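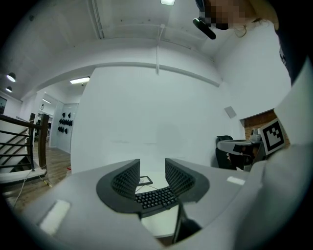
相談ひろば > ロボット・自動化 > 作業ルール・安全

手持ちグリッパーでのデータ収録、みなさんルールどうしてます?

カテゴリ:現場の運用/受付中

10月から机の上の片付け作業を手持ちグリッパーで収録してます。目標は1,000本!なんですが、人によってやり方がバラバラで…。指の開き具合も、始める位置も、失敗した回を残すかどうかも全部違うんです。キーボードみたいにケーブルが近くにある机だと、引っかけそうで毎回ひやひやします。あと、向かいの人の顔が映り込むのも気になってて。最低限これだけは決めとけ、っていうのがあったら教えてください。

回答1 Yaqin Luoさん

うちも最初ぐちゃぐちゃでした(笑)。今は紙1枚にまとめて机に貼ってます。始めるときは指を全開で2秒静止、終わりも同じ。失敗した回は消さずに「失敗」タグをつけて残します。あとから消すのは簡単だけど、撮り直しても同じ失敗は出てくれないので…。マーカーは汚れたり角が浮いたりしたら即交換です。ケーブルは動かす範囲の外に逃がしてテープ留め、床のほうも忘れずに!私、Rovbergの現場で一回コケてます。

顔は、映る位置の人から先に書面で同意をもらって、そのうえで保存前にぼかしをかけてます。ぼかすから同意なしでいいよね、はうちではナシにしました。

回答2 通りすがり

とにかく慣れです。100本も撮れば揃ってきますよ。

回答3 Tharushi Patwaryさん

慣れで揃うかなあ、うちは慣れるほど自己流になりました…。なので日曜の収録前に全員で同じ作業を2本ずつ撮って、見比べてから本番に入ってます。ルールを変えたら版番号も上げて、収録データのほうにも書いておくといいですよ。これを忘れて、どれが旧ルールの回か分からなくなったことがあるので。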